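July, evening

The window frames from Staniforth are late again. First they promised six weeks, then in the morning they wrote that it will be nine, and they are sorry for the inconvenience.
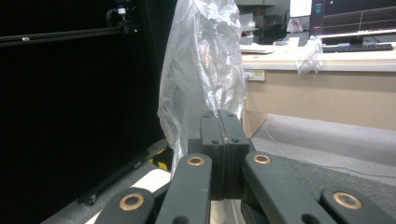 Malcolm Bloxham said on the phone that nine weeks is normal for summer, and that I should be glad they wrote to me at all. With Resico, he said, you learn the date when the truck is already in front of the building. I did not argue with him, but I don't agree. If nine is normal, why did they write six on the order?

The worst is that the plasterers are booked. I called them after lunch and asked to move everything, and the man was polite, but he could give me only two days in the new period and after that they go to another site. Two days is enough for the ground floor if the walls are ready. Upstairs must wait.

Evie Penrose wants to change the supplier for the second building. She has a price from Jiltell - a bit higher, but they keep the standard sizes in the warehouse and the delivery date is written in the contract. I read the contract twice, slowly, with the dictionary for some words. "Estimated" stands before the date in one paragraph and is missing in another. I must ask which one is valid. Evie thinks I am too careful. Maybe, but I signed the last one too fast.

Also the hinges: the drawing shows them on the left for the kitchen door, and the order says right. I wrote to Staniforth about it at four o'clock. No answer yet.

Tomorrow: call the Jarari office about the glass, send the new dates to Malcolm, pay the invoice for the sills.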